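Support > Tickets > Purchasing > Memory cell, second gripper

Opened by Shahnaz Amarasinghe, January 14, 2019
Status: waiting on quote

The Hokow cell does one tower at a time and we want a second gripper in the October budget. Hrnčiar list it at 312 each, but the order form rejects our part code. Tried 2 browsers, same error.

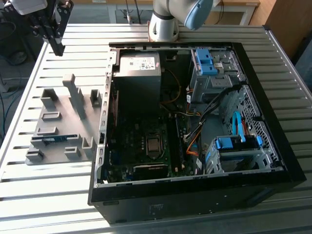

Reply from Aurora Neves: the code changed when they moved to the new flange. Use the one ending in 400 – the old one is spares only. Please also ask for the price of the holder fixture, as Kurnevard will not sign off a part order.

Sent both to Hrnčiar. Leaving this open until the quote is in.

Contact the Dollia help desk | © Dollia | Back to top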